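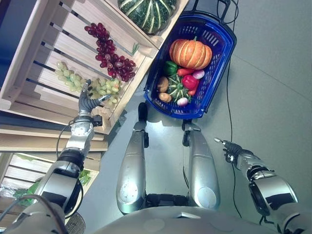 Ticket 202: Scale prints every label as leeks
Store: Bayram Produce
Opened by: Şükran Yaman
Assigned to: Thaddeus Dvorak
Priority: Medium (customer has typed "HIGH" in the subject line, twice)
Status: Closed, reluctantly

Şükran Yaman, Tuesday, 8:10 am
The Lamport scale by the register prints LEEKS on everything. Grapes are leeks. Onions are leeks. Leeks are also leeks, so I guess we have one correct product. The price on the label is right and the weight is right. Restarted it. Restarted it again with more feeling.

Thaddeus Dvorak, 8:42 am
Thanks for the detail. Please hold down the Tare key for 4 seconds and tell me which firmware version shows up. Also, did anything change since yesterday? New labels, price update, anybody cleaning the keypad?

Şükran Yaman, 9:05 am
It says 2.something and then goes away before I can read the rest. Nothing changed. Yiğit did the price update last night but he does that every week.

Thaddeus Dvorak, 9:11 am
I would file that under things that changed.
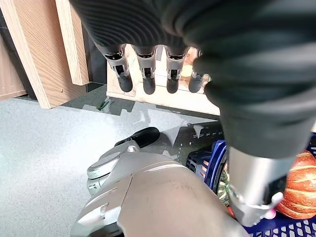
Thaddeus Dvorak, 9:50 am
Had a look at the update file from Henen. The item table has 800 rows, prices all fine. The description column is where it goes bad. Someone sorted the spreadsheet, and row one onward now has the same name pasted all the way down. Yiğit, if you still have last week's export, attach it here please.

Yiğit Akgül, 10:23 am
I didn't sort it. I may have double-clicked the little square in the corner of the cell. It seemed friendly.

Yiğit Akgül, 10:25 am
Attached.

Thaddeus Dvorak, 10:31 am
You attached the staff schedule.

Yiğit Akgül, 10:40 am
Attached again, the right one this time.

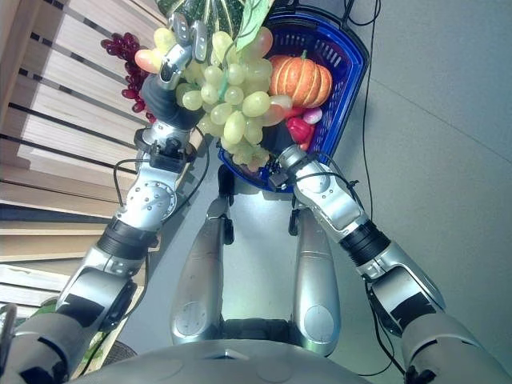 Thaddeus Dvorak, 11:15 am
Good file. Steps so far:
1. Put the old description column back and kept the new prices.
2. Pushed to the scale. Rejected, "table in use."
3. Asked the store to log out of the scale's price screen.
4. Waited while the store found out who was logged in. It was Yiğit, from the office PC.
5. Pushed again. Accepted.

Şükran Yaman, 11:38 am
Grapes are grapes! Onions are onions. Leeks now print as LEEKS, LOOSE, which nobody here remembers typing, but we can live with it.

Vitalii Kuzmenko, 1:20 pm
Adding a note from the Henen side: description column will be locked in the weekly template starting in May. Prices stay editable. The little square will do nothing.

Şükran Yaman, 2:02 pm
Two customers came back with leek labels asking if they could have the leek price. I said the price was already the grape price. They thought about it and left. Can we close this?
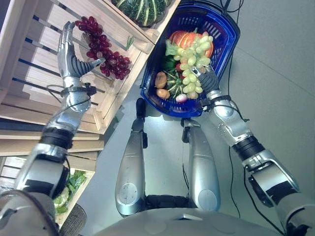 Red grapes and the crate shelving.

Thaddeus Dvorak, 2:15 pm
Closing. If LEEKS, LOOSE bothers anyone, open a new ticket and choose "Cosmetic." Ozan Kahraman handles those on Skatadeo accounts as well, so expect a wait.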